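# Finished the Poldale books. Did anyone else feel robbed by the last one?

**marginalia_max**

Five books. I have given this series five books, most of a summer, and one perfectly good bath towel that I dropped *The Salt Regent* on and then stepped on the pair of them.

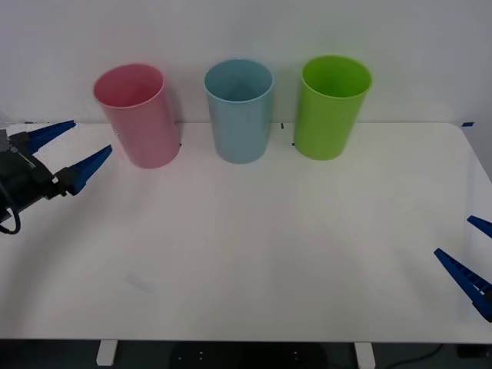
So I closed the last volume last night at 2 a.m. and lay there looking at the ceiling. Spoilers from here down, obviously. Valter Barreto spends four books telling us that Enetti can't cross the river without giving up her name, and then in the final fifty pages she just walks over the bridge. There's a bridge! It has apparently been there since the founding of Poldale and everyone was too busy brooding to use it.

I liked books one through three a lot. Book four I liked the way you like a cousin. This one I finished out of spite.

---

**Quillfeather**

The bridge is in book one. Chapter 9, when Twal is hiding from the toll men. He hides under it.

---

**marginalia_max**

He hides under "the old stones." I refuse to accept that "the old stones" is a bridge.

---

**Quillfeather**

What did you think he was under?

---

**marginalia_max**

Stones, Quill. Old ones.

---

**dustjacket_dora**

I'm going to be the unpopular one and say I loved the ending. The curse was always something the Regent's people told children so they'd stay on their side. Enetti's grandmother more or less says so in book two, in the soup chapter. By the time she gets to the water there's only her own nerves left to fight, and I thought the quiet was earned. I cried on a bus.

My gripe is with the middle. There is a nine-day siege and I believe I was present for all nine days.

---

**hobbling_goblin**

The siege is the best part and I will fight you from behind a wall, slowly, while running out of turnips.

---

**dustjacket_dora**

See, you even remember the turnips. I skimmed the turnips.

---

**hobbling_goblin**

Then you missed Grarora's whole arc. She goes from the worst person in Poldale to the only one who can do arithmetic. When she gives up her share to the toll men's kids and won't let anyone thank her? That's the best scene in the series, and it's about a vegetable.

---

**pagecount_pete**

3573 pages across the set, my editions. I added them up because I wanted to know what I could have done instead. Learned the cello, possibly.

I'm with Max. An author can pull the rug, fine, but I want some sign that there was a rug. Dora's soup chapter is one line from a woman who also says the moon is a cheat and owes her money. I wasn't keeping a file on her.

---

**Quillfeather**

The moon thing pays off too.

---

**pagecount_pete**

I'm begging you to be wrong about this.

---

**Quillfeather**

Tides. She lost her boat on a bad tide. That's why the crossing happens at low water and why you can see the footings of the bridge. Go back and look at the last page before the epilogue.

---

**pagecount_pete**

I went back and looked. I'm annoyed.

---

**marginalia_max**

OK, I looked too, and I'll give you the tides. I won't give you Twal. The man is the funniest character in four books, and in the fifth he gets a cough in chapter two and we all know what a cough means. Then he's dead offstage and we hear it in a letter. A letter from the *toll office*. With a fee due.

---

**dustjacket_dora**

The fee was the part that got me. It's the exact joke he would have made.

---

**hobbling_goblin**

No, on this one I side with Max. You don't send Twal off by mail. I'd have traded 100 pages of the royal wedding for one proper deathbed, and I say that as somebody who enjoyed the seating chart.

---

**slowreader_jo**

Hi, new here. I'm halfway through book two and I have now read this entire thread. Is it still worth going on?

---

**marginalia_max**

Oh no.

---

**Quillfeather**

Yes. You're about to hit the soup chapter. Pay attention to the grandmother.

---

**pagecount_pete**

Have you considered the cello?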